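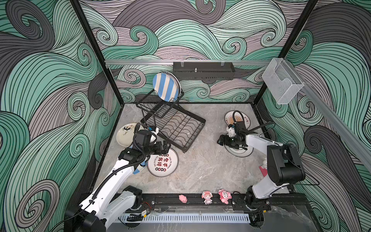
The Gisar project at the Timgate laboratory studies how two robot arms learn to load tableware from recorded demonstrations. This gallery presents the dish rack task, which the group uses to measure how well a learned policy transfers to plates it has not handled in training. Plates are chosen for variety of print, and the set includes a blue and white striped plate, shown upright in the rack, and one with a large numeral "3". Patterned walls are used in the same way, so that the policy cannot depend on a plain background.

## Method

The training set for this task contains 263 demonstrations, collected by Ruan Mahlangu and Kálmán Pálfi over two months. Both arms are controlled by a single policy. The starting positions of the plates are changed before each trial, and small objects unrelated to the task are left in the workspace.

## Result

In the June evaluation, the policy completed 81 percent of trials. Most failures occurred when a plate lay flat and the gripper did not get under its rim. Trials with two plates close together also took longer.

The full report, including the trial protocol, may be requested from the Timgate office in Lostetbridge.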